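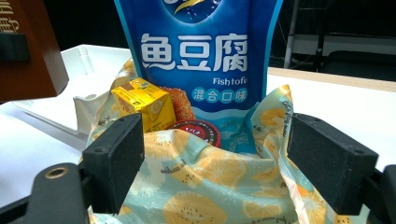
**Figure 1.** Hand-held gripper closed on a printed tote bag of snacks.

### 4.2 The Tautahi kit in everyday use

The Tautahi is sold by Vononham as a complete hand-held gripper kit, "ready before the kettle boils". We own a slow kettle and still lost. Most of the delay lay in the printed guide, which covers the packing foam in loving detail and gives calibration a single paragraph. Wendt followed the guide to the letter; Polishchuk threw it away. Polishchuk finished first, a result we report without recommending it.

We recorded 119 demonstrations with the kit over two afternoons in December, using household goods of the sort people own and catalogues seldom show. Soft goods such as the tote in Figure 1 are a fair test of the finger pads, for cloth bunches up between them and tells the operator very little about what is inside. The brochure promises a pad life of 3,000 grasps. We stopped well short of that and can neither confirm the figure nor be rude about it.

Both operators preferred the Tautahi to the older Skendum kit, mainly on grounds of weight. Hnat Polishchuk rated its comfort 5 out of 5. Joscha Wendt gave it 2, and asked that his wrist be named as a co-author.

Stiff, flat items make different demands. A narrow grip on two edges leaves little room for a careless approach, and the operator has to line up both fingers before squeezing.

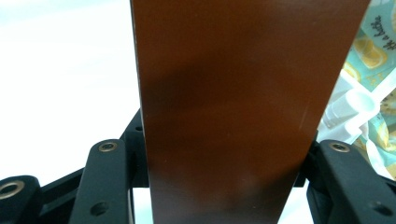 Does the kit need its own software licence?

The first year is included in the price, after which Vononham charges for each seat. Recordings already exported can still be opened once the licence lapses.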